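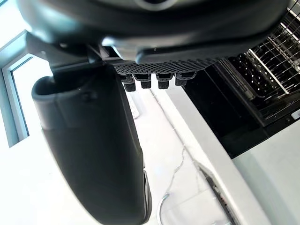 Can Robots Do the Chores Yet?

A robot can already do some jobs in a kitchen. It must find an object, choose where to hold it, and squeeze just enough. The Stornska learning program shows children how this work is done.

Holding a Cup

A robot hand may curl its fingers around the side of a cup and press with its thumb, much as a person does. 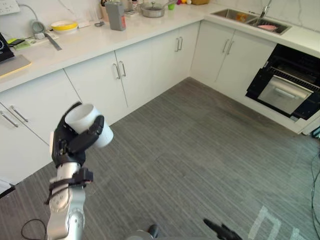
What Is Still Hard

Every kitchen is different. Wire racks, cables and shiny surfaces can confuse a machine. For now, most homes still need people to do the dishes - and that includes children.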